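Search this site Enter keywords Go

Housing Services Newsletter

Changes to Dining Service at Janbridge Residences

The Office of Residential Services has completed its review of meal arrangements at the Janbridge and Dagdag residences. The review was carried out over the winter term and drew on 500 questionnaires sent to residents and their families, of which 42 percent were returned. The Office thanks all who replied.

Beginning in May, the evening meal at Janbridge will be served in two sittings, the first at 5:15 p.m. and the second at 6:45 p.m. Residents will be asked to state a preference on the form delivered with the monthly statement. Those who do not return the form will be placed in the first sitting. Dagdag will keep its single sitting until the dining room floor has been replaced.

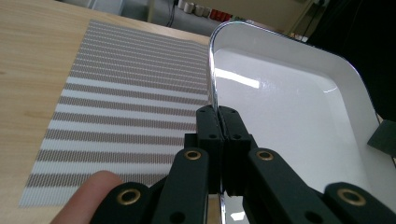
Meals taken in a resident's own apartment remain available at no added charge on days of illness, and for a fee of $4 on all other days. Requests must reach the kitchen by 10:00 a.m. Many residents prefer to eat at their own table, with their own linens, and the Office has no wish to discourage the practice. A woven placemat with plain gray-brown and white stripes suits a table of light wood very well, and a white tray beside it leaves the mat free for the plate and glass. Residents are reminded that trays belonging to the kitchen should be left outside the apartment door by 8:00 p.m. and should not be kept overnight.

The menu will continue to follow a four-week cycle. In answer to comments received, soup will be offered at both noon and evening meals, and salt will be reduced in the gravies. Requests for a later breakfast could not be met within the present staffing plan and will be considered again in the fall.

Guest meals must be reserved one day ahead at extension 1419. Guests may attend either sitting, subject to space. Holiday meals are reserved separately, and notices will be posted at the front desk.

Questions about special diets should be directed to Wilfredo Lumanlan, Manager of Dining Services, in Room 71 of the Flavholm Building. Mr. Lumanlan receives residents without appointment each Thursday from 1:00 to 3:00 p.m.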